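Gerkent revisa el pesaje del arroz en la cocina central de Gesdale
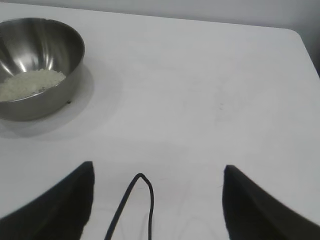 La empresa de restauración colectiva Gerkent ha modificado el procedimiento de pesaje y lavado del arroz en su cocina central de Gesdale, que prepara 293 raciones diarias para comedores de empresa y centros de día. El cambio se aplica desde octubre y afecta a todas las elaboraciones con arroz blanco de grano seco.

Hasta ahora el grano se medía por volumen, con un cazo, directamente desde el saco. El nuevo protocolo fija el peso en crudo en 80 gramos por ración para guarnición y obliga a pesar cada lote en un cuenco de acero inoxidable tarado previamente. El cuenco se coloca sobre superficie lisa y clara, lo que facilita detectar granos caídos y cuerpos extraños antes de pasar al lavado.

Según la nota técnica de la compañía, la medición por volumen producía desviaciones entre turnos, sobre todo al cambiar de proveedor. El mismo cazo no carga igual con grano medio que con grano largo, y la diferencia se arrastraba después a la proporción de agua. El resultado era un arroz desigual entre bandejas de un mismo servicio.

El lavado también cambia. El arroz se aclara en 4 aguas frías, con escurrido completo entre una y otra, y reposa 30 minutos en colador antes de la cocción. La nota excluye de este paso los arroces destinados a platos cremosos - en ese caso el grano va del cuenco a la cazuela sin aclarar, para conservar el almidón superficial.

Los cuencos de plástico quedan retirados de la zona de pesaje. Gerkent alega que las rayas del uso dificultan la limpieza y que el material acumula carga estática, con lo que parte del grano partido y del polvo de almidón queda adherido a la pared. Los recipientes metálicos se lavan a máquina al final de cada turno y se guardan boca abajo. Los que presenten abolladuras en la base se apartan, al no asentar bien en la báscula.

El registro de pesos se lleva en Sindex, la aplicación que la cocina ya empleaba para el control de temperaturas. Cada lote queda anotado con la hora, el peso neto y la referencia del saco. No se ha previsto una báscula conectada; la lectura se introduce a mano.

El suministro de arroz corre a cargo de Sibiya, que entrega en sacos de papel con cierre cosido. La cocina mantiene la rotación por fecha de entrada y conserva el saco abierto en contenedor con tapa, separado del suelo y alejado de la zona de cocción.

La revisión no altera los menús publicados ni la información de alérgenos. Las legumbres secas, que todavía se miden por volumen, pasarán al mismo sistema cuando se complete la compra de cuencos.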